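Temporary Interiors, handout 6
Cloth as a wall: backdrops, drapes and what they really do
Revised 14th May

Read this before the practical. It replaces the sheet from last year, which repeated a good deal of supplier talk that I no longer believe.

1. The claim

Most catalogues will tell you that a black cloth backdrop makes a room disappear. It doesn't. It hides whatever is directly behind it, for a viewer standing where the seller imagined. Move two steps to one side and you see the gap, the stand and the radiator. The Brovent brochure we looked at shows its drapes from straight on every time. Ask yourselves why.

2. Weight

You will be told heavier is better. Heavier cloth does hang flatter, but it also pulls at whatever holds it, and a long top edge carried by a few clips will sag between them. The Sketulex price list has cloth at 134, 644 and 800 a set, with no word on how any of it should be fixed. I would want that answered before spending the 800. The Ene sheet at least gives a drop length.

3. Creases

Steaming is recommended everywhere. It works on folds from storage if you have an hour and the cloth is already up. It does very little for the slanting pulls that come from uneven clipping, and people steam these again and again when they should be moving a clip. Matt cloth is more forgiving than anything with a sheen, though side light will find a crease in either.

4. Seams between panels

Two panels are easier to carry than one and cheaper to replace. The price is the join. Clip the top where the edges meet and it may look shut up there, while the lower ends drift apart and show a strip of the room. An overlap of a hand's width helps. Pinning the join at the top only, as the Brotonum guide suggests, is half a method.

5. Lettering 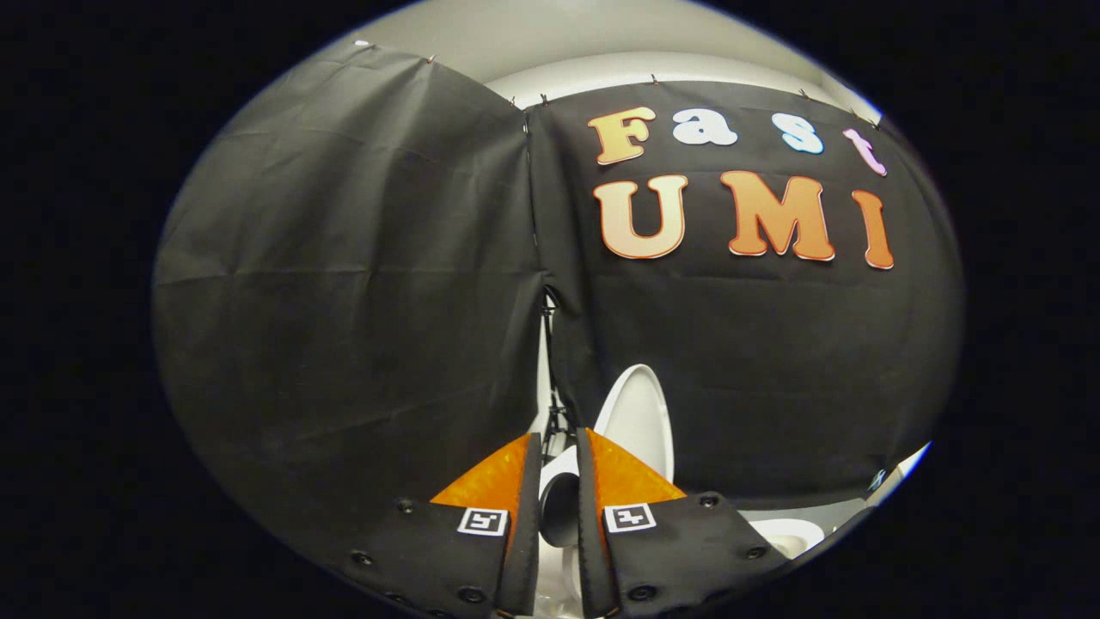

Lettering on cloth has to survive the cloth. Pale or warm colours on black read well at a distance, and a thin light outline keeps the shape of a letter where the fill is weak. I am less sure about playful fonts. They are friendly, and they date quickly. Hang the panel with the words on it flat first, then fit the plain one to it — most groups do this the wrong way round.

6. For the practical

Bring the measurements for room 121. Draw your backdrop from three positions, including a bad one. Mark every clip on the drawing. "As needed" will not be accepted as a spacing.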